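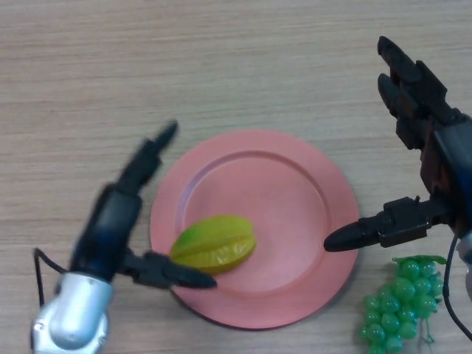 Hannelore Baumgartner

The open day at the Firnitz field station was on 24/10/2025, and I went because I wanted to understand one question which the biologists there discuss since years: do small, scattered patches of forest protect fewer species than one big reserve?

The station looks after 48 patches between farms. Together they make 900 hectares, and some are so small that you can walk across one in 4 minutes. We visited three before lunch. In the first, the guide lifted a rotten log very slowly and showed us beetles which, she said, do not live in the large Lekier reserve at all. The ground there is too even and too dry for them.

After lunch there was a talk in the old seed store. The species list for the patches has now 1,037 entries, mostly insects and fungi. I was surprised by this number, but I also had a doubt - a list does not tell how many animals are left of each kind, or if they can move from one patch to the next. I asked about it, and the answer was long and quite fair. The hedges between the patches are the weak point, and several of them were cut in March by new owners of the land.
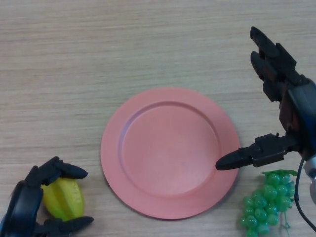
Phúc Đặng replied that hedges can grow back in a few years if the farmers are paid properly, but a large animal which needs a wide territory will never come to such patches, so the big reserve must stay too. Most people in the room agreed with this. The bus back to town left before the evening bat walk, and I was sorry to miss it.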